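Ripening fruit in a cupboard: notes on ethylene and temperature

26 July 2023

I have been keeping notes on how fruit ripens in my kitchen for long enough that they should be written up somewhere other than the back of an electricity bill.
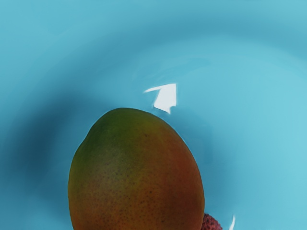 The starting point is the split between climacteric and non-climacteric fruit. Climacteric fruit goes through a burst of respiration after it is picked, and ethylene drives that burst. Bananas, mangoes, pears, avocados, peaches and tomatoes are in this group. Grapes, cherries, strawberries and citrus are in the other, and no amount of waiting will make them sweeter. They only lose water. Most bad advice about fruit bowls comes from treating the two groups as one.

Ethylene is a small molecule and a gas at room temperature. The fruit makes it, the fruit responds to it, and past a certain point its presence causes the fruit to make more. A closed paper bag works by holding some of the gas near the skin. A plastic bag holds more of it, but it also holds water vapor and limits oxygen, and I have had mold at the stem end every time I tried it with pears. I stopped trying it.

My cupboard is the one to the left of the sink. It has a solid door, a 16 liter plastic crate on the lower shelf and a cheap Sindusine temperature logger taped to the inside wall. The logger takes a reading at fixed intervals and I copy the readings off with a cable. At the last download it held 3220 of them. The software that came with it exports dates in an order I have not seen anywhere else, so I rewrite that column by hand before plotting anything.

What the readings show is mostly the dishwasher. It stands against the other side of the cupboard wall, and every cycle raises the temperature inside by some 4 degrees Celsius, with a slow return over the rest of the evening. I had assumed the cupboard was stable. It is a good deal less stable than the hallway, which has no appliances and one small window facing north.

This matters for avocados more than for anything else I buy. The Torkilia store on the ring road sells them hard, in nets, and they soften unevenly in the cupboard: the side toward the warm wall goes first. Turning them once a day fixes most of it. Moving the crate to the hallway fixed all of it, at the cost of a slower start. Pears from the same store behave well in either place, provided they are checked at the neck. Press next to the stem with a thumb. If the flesh gives slightly there, the pear is ready, and if the wide part gives as well, it is late.

Color is a poor guide for many varieties. The red on an apple or a mango depends largely on the variety and on how much sun that side received on the tree, and some mangoes are still green when ready to eat. Smell at the stem end is better. Bananas are the obvious exception, and the retail color charts for them are useful.

Cold is the other half of the subject. Tropical fruit suffers chilling injury well above freezing. The symptoms are gray or pitted skin, flesh that stays firm in patches, and a flat taste, and they often show only after the fruit comes back to room temperature. My rule is that nothing tropical goes into the refrigerator until it is ripe, and then for two days at most. Peaches have a related problem and turn mealy if held cold while still firm. I lost most of a box from Donby market that way last summer and blamed the grower, which was unfair.

I also tested an ethylene absorber, the Šimko sachet that goes in a vegetable drawer. These usually contain a permanganate compound on a porous carrier, and the purple beads turn brown as they are used up. The beads did turn brown. Whether the lettuce lasted longer I can't say. I had no second drawer to compare it with, and I bought lettuce of different ages in different weeks. A proper test needs two identical containers, one head of lettuce cut in half and a kitchen scale for the weight loss - I have the scale.

The logger goes back in the hallway this week, on the floor this time, with the crate above it. In November the radiator there comes on and I expect the curve to look much like the cupboard's. If so, the crate moves to the bedroom closet, where the only heat source is the water pipe along the back wall.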